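Subject: Re: [dusum-seeds] Envelopes and the drop-off
Date: August 2021
From: Deisy Huanca

> Are we still using the small coin envelopes for bean seed? I have
> scarlet runners drying in the garage and they barely fit. Also, is
> the Pramton drop-off going ahead or should I mail mine?

Use the larger envelopes for runners and favas. I ordered 1,475 of the small ones in January, which will cover tomatoes, lettuce and everything else. The larger ones are at the library in Pramton, behind the front desk. Ask for the seed parcel.

The drop-off is going ahead. Please don't mail beans this year. Two parcels from Quintero went through the sorting machine and the seed arrived cracked.

We have 54 varieties on the list so far, and eight of those are beans. Squash is short. If you grew only one kind and bagged the flowers, I'd like to hear from you. Open-pollinated squash from a mixed garden should be labelled as such, and we'll put it in the free bin.

Labels need the variety, the year and your town. Colour names are fine if you've lost the proper one. I still need someone to bring a table to Sellik. Each grower should also bring a container for their envelopes, and it needn't be fancy. A cardboard box left open on the tabletop is fine. Write your name on the side in marker so you get it back.

Deisy

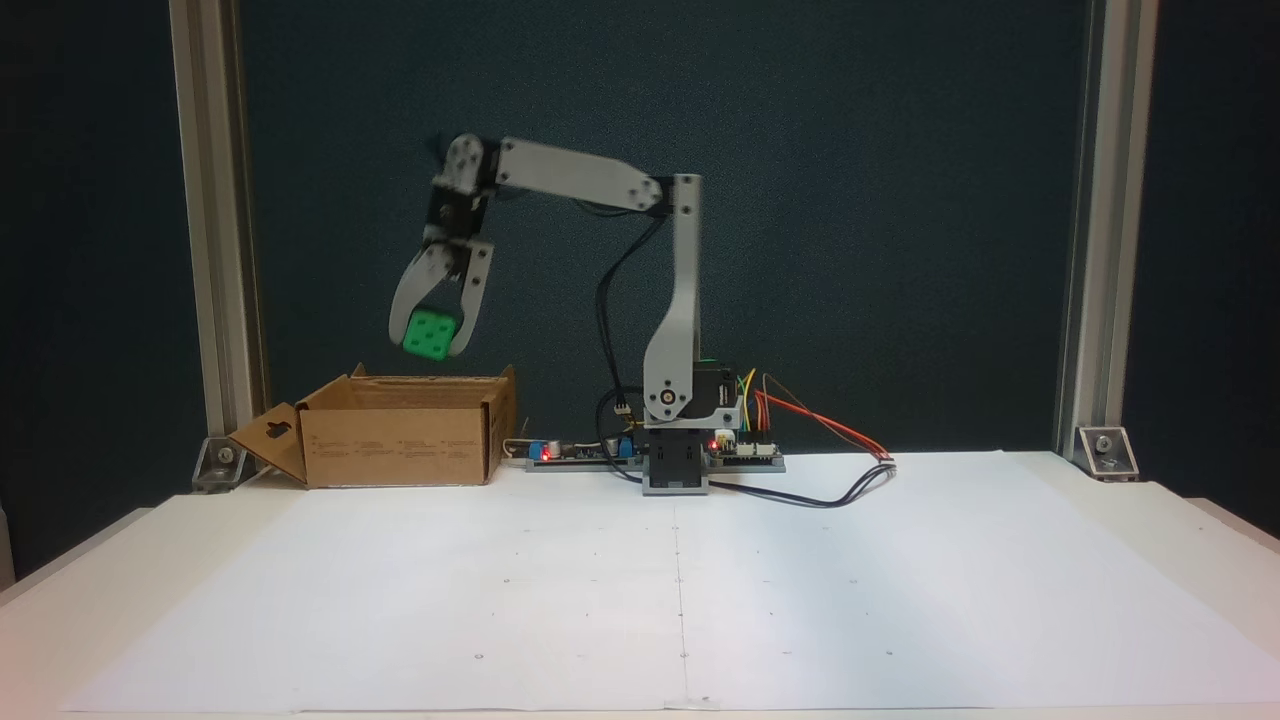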